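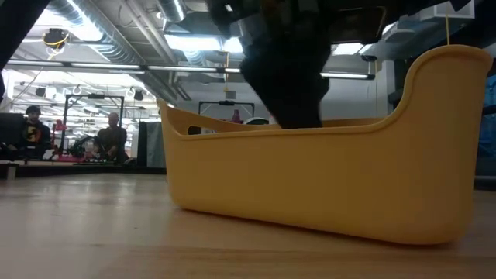 Slide 1: What the log said, and what was in the tub

Speaker notes, Mundstead, October 2020

Start slowly. Let them look at the slide while people find seats.

Say who I am and that I work on the Irkemside bench, on the project we call Stodar. Say early that I didn't build the grasp checker and that I argued against it, so they can weigh what I say accordingly.

The job sounds dull. Arm goes into a yellow tub, closes on a thing, lifts it, puts it somewhere else. The software then writes "held" or "missed" in the log. In August we had 920 lifts in that log and a very pleasant chart made from them. I didn't believe the chart. Going back through the video by eye, 197 of the lifts marked "held" had nothing in the fingers at all.

Pause. Don't soften the number. Someone will ask whether I might have misjudged a few. Yes, I might, about 6 of them were hard to call. Take those away and it still stinks.

Slide 2: How it fooled itself

The checker looked at motor effort. If the fingers pushed against something, it said "held". Fine on a bottle in the middle of a table. In the tub there is a wall, and a wall pushes back very nicely. So does a rim. So, on bad days, does the other finger, if the zero has drifted.
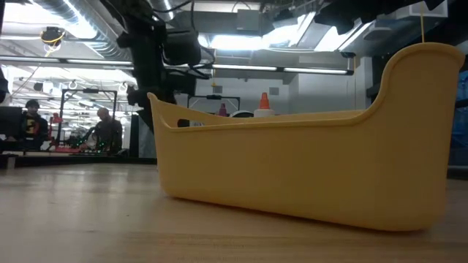 The drift is the bit I'd like people to take home. We set the closed position once, when the fingers were fitted, and trusted it from then on. Bolts settle and fingertips wear. The closed position had moved by two millimetres, the checker saw effort where it expected free travel, and every empty close got a tick.

Ask the room: who re-zeroes their gripper, and how often? (Expect silence. Wait anyway.)

Slide 3: The safety part

People want to file this under bad data. I don't think we get to. The next step in the program trusted "held" and sped up, because a held object was assumed to be clear of the tub. With a finger caught on the rim, that means a fast pull on a tub that can slide. We had that happen. The tub went off the table. No one was near it, and the report put that down to good procedure. I put it down to luck.

The report also called it a "one-off". Read that line out, then go back to the 197.

Slide 4: What we changed
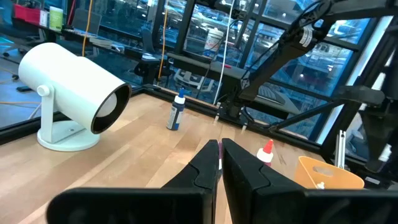 Wrist camera, fingertips near closed, bin and bottles beyond.

Annan is our second checker. It uses the wrist camera as well as motor effort, and the two must agree before the arm speeds up. If they don't, it stays slow and logs "unsure". We also re-zero at the start of every shift.

Is it better? Probably. I would like to see someone outside the team go through the video before I say more than that. The wrist view has its own trouble: the fingers cover a lot of what you want to see, and a thing behind the gap can pass for a thing in the grip. I have asked for a scale under the tub – cheap, stupid, hard to fool. Still waiting.

If short of time, skip the cost slide and go to questions. Leave slide 3 up.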